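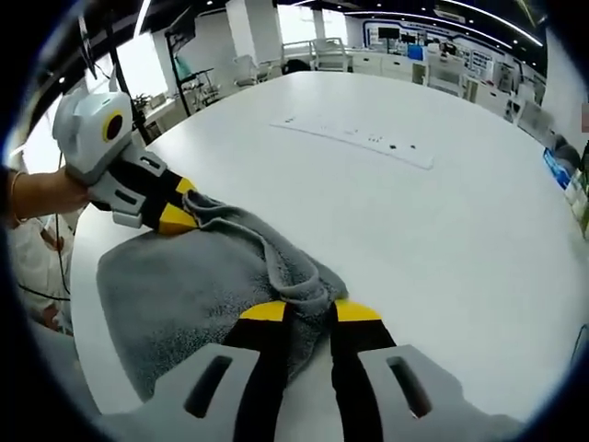

Figure 2. Gray towel on a white tabletop, with two hand-held grippers on the cloth.

4.3 Does resting time after cooking matter?

Recipe writers commonly tell the home cook to leave roasted chicken thighs alone before cutting, and the claim is usually that the juices "go back into" the meat. We found little in the earlier work to support so firm a statement. The Trivden trial, which is cited most often, weighed the board liquid and took it as a direct measure of how dry the chicken would taste. That step was never tested. Liquid left on a board can be poured over the plate, and most people do pour it.

Our own trial used 39 batches, all seasoned the same way and cooked in the Eslow test kitchen. Half of each batch was cut at once and the other half was left for 9 minutes under loose foil. Rested pieces lost less liquid on cutting, as expected. When tasters were served both halves without being told which was which, their scores for juiciness did not separate in any way we would be willing to defend. Skin was another matter. Tasters marked the foil-covered pieces down for soft skin in October and again when we repeated the session with a fresh panel.

The Bakos survey is sometimes offered as evidence on the other side. It collected 1,000 replies from home cooks, and a large share said that resting improved their chicken. We do not doubt that they believe it. The survey asked only people who already rested their meat, however, and it had no way to compare them with cooks who did not bother. A question worded as "How much better is rested chicken?" also leaves little room for the answer "no better."

Draster reported a clear benefit with whole birds, and we have no quarrel with that result as far as it goes. A whole bird holds heat longer and is harder to carve while hot. Whether any of this carries over to thighs on a sheet pan is a separate question, and the Draster report does not address it. We also cannot rule out an effect at longer rests, which we did not try, or with thighs cooked in a covered dish.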